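Course handout: Community Response in an Emergency, Unit 4
By Finbarr Mac Carthaigh
June
12 shares | 3 comments

Read this before the seminar. The case is the flood relief drive run by students at Stomton in the spring term.

Stomton is a small school on the river side of Trumenbridge. When the lower streets flooded, classes stopped and 264 households were told to leave. Two final-year students began by calling families they knew from the school bus. By the next evening they had a list of what people were short of – mostly dry bedding, baby formula and shoes.

Their first appeal went out through the Tierney youth club and asked for anything people could spare. Too many winter coats came in and almost no footwear. The second appeal named items and sizes, and 651 items arrived that matched the list. 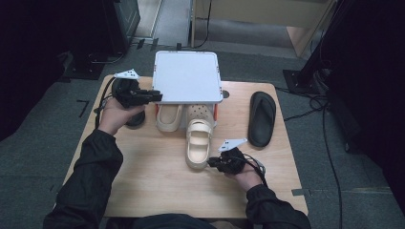 Clogs beside a white box, with two hand-held grippers at the table.

Points to note from the case:

Needs were recorded by household, with a phone number for each. This made it possible to check later what had been delivered.

Money was handled separately from goods. The students raised 1050 dollars and spent it at Drandovitz, a discount store on the main road, on the items missing from donations. Receipts were kept and posted at the club.

The school gave permission late. The students had already started, and there is a fair question about who would have been responsible if someone had been hurt carrying boxes.

For the seminar, write one page on whether a school should wait for official advice before its students take part in relief work. Use the case and one of the readings from Unit 3.

Comments (3)

M.: Is the page single or double spaced?

Finbarr Mac Carthaigh: Double.

rowan_t: My aunt was on the list. She got boots in the right size – very grateful for them.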